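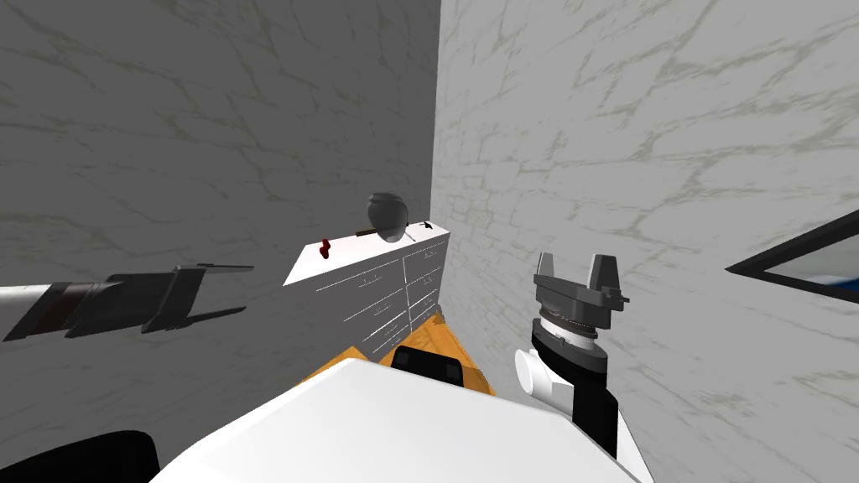
Home | Archive | Threads | Subscribe | Search

Filed under: Regional News, Economy

Re: [natum-list] ferry cuts and the port budget

Hi all,

Aigars Mockus wrote:
> Did anyone catch the radio piece this morning on the Seltum ferry? They
> said the winter timetable is going down to 3 sailings a day from November
> and the port authority is blaming fuel. I thought the council had already
> put money aside for that. Also they kept saying 716 passengers would be
> affected and I have no idea where that number comes from.

Yes, I heard it, and then I heard it again at lunch with the same mistake in it, so I went and read the port authority's statement over a sandwich. It's a long one. The 716 is people holding a season pass, that's all. It leaves out anyone who buys a ticket at the window, plus the school kids, who travel on a separate card. So the real number of people standing on the dock in the rain is a good bit higher, and I wish the station had said so!

On the money, you're half right. The council did vote a fuel reserve in the spring, but it was for the Istura route only. I had forgotten that completely. Seltum was supposed to get its own line in the autumn budget and then the vote got pushed back (twice, I think, though I missed one of those meetings so somebody please correct me). The statement has a sentence about "temporary adjustments pending allocation" and I read it three times before I worked out it meant they don't have the cash yet.

What bugs me more is the petition. It had 2861 names on it when it was handed in -- for a place our size that's a huge turnout -- and the radio gave it maybe five seconds at the end, right before the weather. The evening bulletin did a little better. They talked to a woman who runs the bakery by the landing in Guerreiro and she explained it very plainly: if the early boat goes, her flour comes over at noon, and she can't bake for the morning with flour that comes at noon. I'd have led with her.

There's also a fare increase tucked in near the bottom of page two. A single goes up by 50 cents. Not the end of the world for most of us, but my neighbor crosses twice a day and she was pretty steamed about it when I told her over the fence.

The port people are taking written comments until the end of the month, by mail or at the desk in the terminal. I asked at the desk whether e-mail counts and the young man there said he'd find out and call me. No call so far. I'm going to print mine and drop it off -- if anybody in Natum wants theirs carried over as well, leave it in my mailbox before 8 a.m. and I'll take the lot.

Aigars, do you still have the old timetable from before the new boat came in? I'd like to compare the two and my copy went out with the recycling.

Talk soon,
M.

We use cookies to remember your archive settings. Accept | Manage preferences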